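In defence of the boring old office tower

I have a soft spot for ugly computers. Beige ones, black ones, the sort that used to live under a desk in the accounts department and get kicked twice a day by somebody's heel. And I'd like to stick up for them, because I think we're in danger of forgetting how good they were at one very particular thing, namely being taken to bits.

What set me off was a laptop. I took it to Bickerstaff, the repair place near the station, in February, because it had started switching itself off whenever I moved the screen. The lad at the counter was very nice about it. He said the memory was soldered down, the battery was glued in, and the part I needed came as one lump with four other parts I didn't need. The quote was 359 pounds. For a hinge and a cable! I carried it home in a huff and put it in the drawer with the other one.

Then I went up to the spare room, where I've got a Dell tower that I bought from a clearance sale at Clustside for 12 quid, and I had the side off it in less time than it takes to boil a kettle. I know that sounds smug (it is smug), but it cheered me up no end. You lay the thing down on its side, lift the panel away and the whole works is looking up at you. Board, power supply, drives, cables. No heat gun, no guitar pick, no tiny plastic clips that snap if you so much as breathe on them.

And the colours! I'm sure there was some dull cost reason behind it all, but somebody at some point decided that the bits you're meant to get hold of should be blue, and bless them for it. My mother could find the blue bits, and she thinks the monitor is the computer.

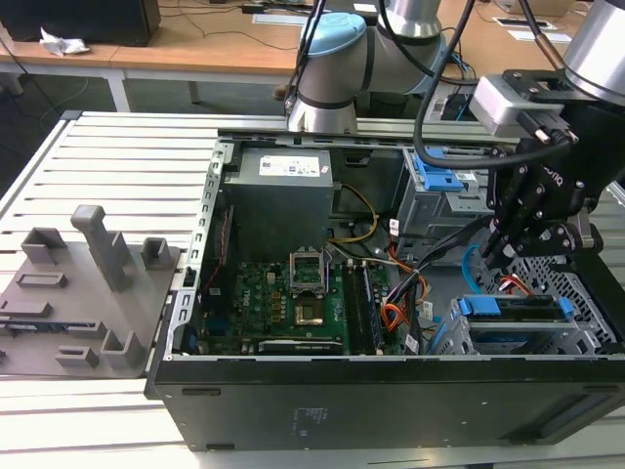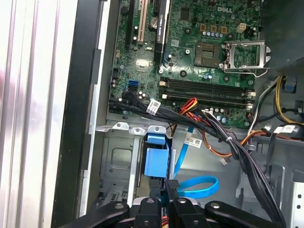
An old Dell desktop, side off, CPU socket bracket up.

People tell me the insides of these machines are a mess, and all right, the wiring isn't pretty. There are loops of orange and yellow all over the shop and you do spend a fair bit of time holding a fistful of cable out of the way with one hand. But I'd take a tangle I can reach over a neat flat ribbon I'm frightened to touch. A loose cable has a plug on one end and a socket it belongs to, and if you get it wrong you have another go. That's how most of us learned, by getting it wrong on something that cost less than a takeaway.

The part I'd be a bit solemn about is the processor. It's the one place in a desktop where I still slow right down and stop talking. You've got the metal bracket standing open and all that fine gold business underneath, and you really don't want to drop a screw in there. I dropped one once. I fished it out with a bit of sticky tape on the end of a chopstick and my heart was going like the clappers. But even that, the most delicate bit of the lot, opens with a lever. You lift it, you swap the chip, you push it back down. Somebody sat in a design meeting and assumed an ordinary person might one day want to do this, and I find that rather touching.

Now, I'm not daft. I know why things went the other way. I like a thin laptop as much as anyone, I write most of my grumbles on one, and I wouldn't fancy lugging a tower to the library. They're heavy, they hum, and the old ones drink electricity. A friend pointed out that a new mini PC would pay for itself on the bills eventually, and she may well be right, though she went a bit quiet when I asked her what happens when its memory goes.

My quarrel is with the idea that it had to be one or the other. I went and looked at the Kolatach desktop everyone's been going on about, 556 pounds in the basic version, and it's a big machine! It's got room inside for a loaf of bread. And the memory's still soldered. Zelanlow do a posher one for 2076 pounds and you can't get into that without peeling off the rubber feet. There's no thinness to blame there. They simply didn't think you'd want to, or would rather you didn't.

So if you see a grubby old tower at a car boot sale or sitting outside a neighbour's house with a "please take" note on it, take it. Unplug it, lay it on its side on the kitchen table and have the panel off. Pull a stick of memory out and click it back in. You might not fix anything at all, but you'll know where everything goes, and the next time someone wants 359 pounds off you for a hinge you'll at least be cross in an informed sort of way.

I still haven't decided what to do about the laptop, by the way. It's working if I prop it against the fruit bowl.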